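Home | About the Foundation | Programs | Grants | Reports | Contact

Jurkosdale Women's Return to Work Program
Progress report to the Brorano Foundation, second reporting period

Prepared by Ademir Sales, Program Manager, Hestetti Centre for Adult Learning

14 shares | 3 comments

1. Purpose of this report

This report is submitted under the funding agreement between the Brorano Foundation and the Hestetti Centre for Adult Learning. It covers the second reporting period, which closed at the end of March, and addresses enrolment, completion, employment results, employer engagement, expenditure and the work planned for the remainder of the agreement.

The program supports women in the Jurkosdale area who have been out of paid work for two years or longer and who hold a certificate, diploma or degree they are not currently using. Participants complete a skills assessment, a twelve-week course of study and a supervised work placement. Child care during class hours is paid for from the grant.

2. Enrolment and participation

Enquiries were higher than forecast. The Centre received 3,511 enquiries by telephone, by email and at the front counter, and 1,844 of these led to a formal eligibility interview. The balance were referred to other services, asked for information only, or came from outside the catchment.

Demand for evening classes exceeded supply in both terms. A waiting list was opened in the first term and remains in place. Women with children under school age made up the largest group of applicants, and most of them asked for morning classes finishing before 2 p.m. The timetable was revised accordingly at the beginning of the second term, and attendance in the revised classes has been steadier than in the afternoon classes they replaced.

Withdrawals were recorded by reason. The most common reason was an offer of casual work with irregular shifts, followed by illness in the family and transport. The Centre has since allowed participants who withdraw for work to resume at the same point in a later intake without a second interview.

3. Course delivery

Seven course streams were offered in the period: bookkeeping, office administration, early childhood support, laboratory assistance, building estimation, logistics and garment care. The last of these was introduced at the request of local employers and had not been part of the original schedule. The Foundation approved the variation in writing.

The skills assessment at intake was shortened. In the first reporting period it took most of a day, and several participants told interviewers that they found it discouraging to be tested at length on matters they had studied years earlier. The present version takes one morning and places greater weight on a conversation with an assessor about paid and unpaid experience. Assessors were given two training sessions on the recognition of prior learning before the new version was adopted.

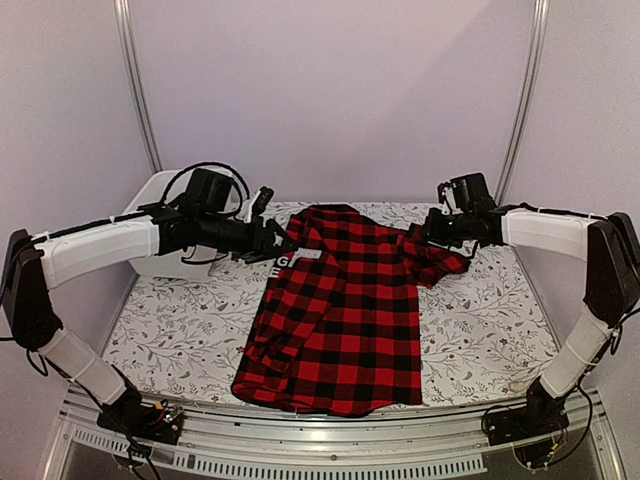 The garment care stream is delivered with the Conceição Training Annex, which provides the classroom and the greater part of the practical instruction. It prepares participants for work in commercial laundries, uniform hire and alterations, with one unit on supervision and one on costing. The folding and finishing unit begins with everyday garments, and a checked shirt such as the red and black plaid one is well suited to early lessons: the large squares give the learner a line to follow when squaring the shoulders and matching the fronts. Learners then proceed to workwear, linen and tailored items. Placement hosts have asked that more time be given to the supervision unit, and the Centre agrees, given that many participants in this stream already hold management or business qualifications and were previously offered entry-level duties only.

4. Employment results

The program's principal measure is whether participants obtain work at a level that corresponds to their qualifications. Results on this measure are mixed. Participants in bookkeeping and laboratory assistance have for the most part moved into positions that call for their credentials. Those in office administration have found work readily, but often at a lower classification than the one they held before leaving the workforce.

Interviews with employers suggest two causes. Some employers continue to treat a gap in employment as a loss of skill, without testing whether this is so. Others advertise senior positions as full-time only, although the same employers fill junior positions on a part-time basis. The Centre has raised both matters at its employer meetings. Two hosts have since agreed to advertise supervisory positions as suitable for job sharing, and one of those positions has been filled by a program graduate.

Overseas qualifications remain a difficulty. Recognition fees are beyond the means of many participants and processing times are long. The Centre has used part of the hardship allocation to pay these fees, to a limit of $2,000 per participant.

5. Expenditure

Spending on teaching and placements was in line with the approved budget. Child care was overspent following the move to morning classes, and the overspend was met from savings in venue hire. No transfer between budget headings exceeded the limit set in the agreement. A detailed statement is provided under separate cover.

6. Risks

The main risk to the program is the availability of child care places in the north of the catchment, where one provider has given notice that it will reduce its hours. The Centre is negotiating with a second provider. A further risk is the loss of sessional teachers to full-time positions elsewhere. Contracts for the coming term have been offered earlier than usual.

7. Work planned for the next period

The Centre will extend the supervision unit in the garment care stream, open a second evening class in bookkeeping, and begin follow-up interviews with graduates six months after completion. It will also publish a short guide for employers on job sharing in supervisory positions. The Foundation's comments on the draft guide would be welcome before the end of the coming term.

Previous report | Next report | Back to Reports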